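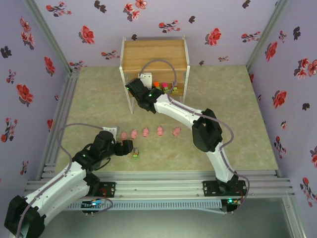
The Toy Shelf, Brerndale

Five pink pigs in a loose row, three toys put away on the lower board behind them. The pigs were still out when the shutter went, and they looked comfortable about it.

About this gallery

The page started as a record of one small shelf and has grown into a record of my opinions about small shelves. Rainer Baumgart puts the pages online for me and has asked more than once for captions of a line or two. I have told him these are a line or two. He has a wide monitor, so he may even see it that way.

The subject is toys and where they go at the end of play. I have been interested in this since I was the child being told to do it, and I remain on the side of the toys. A pig on a tabletop has prospects. A pig on a shelf is storage.

Notes to go with the picture

The shelf. White metal sides, light brown wood on top with the grain running across. I like a shelf of this kind because it asks so little of a wall. The top board is the one everybody wants to use, being easiest to reach, and the lower one is where things get forgotten until August.

The three on the lower board. Green with a bright orange top, green with a hot pink top, and a green one along the lines of a vehicle, with a greyish top. Whoever picked the colors was not afraid of green. Uwe Hamann holds that toys should be shelved by color, in which case the job is done and we can all go home. I hold that a vehicle belongs at the end of a row, where it can get out – and there it is, on the right.

The pigs. Small, pink, and lined up the way people line up for a bus, meaning in general agreement but with no great discipline. I would leave them like that. Straightening pigs is the sort of thing a person does when there is a tax form on the desk.

The paper. Lavender, with red flowers and dark leaf shapes, on the back and both sides. It is a lot of flower for a few toys. My grandmother had something close to it in her hallway and used to say it didn't show the dirt, and in that house it had plenty of chances to.

The tabletop. Mottled, somewhere between green and beige, and as near to a meadow as these pigs are likely to get.

Corrections

Uwe would like it known that his color rule has exceptions, and that he will send them to me. Rainer would like it known that he has now asked for shorter captions 10 times.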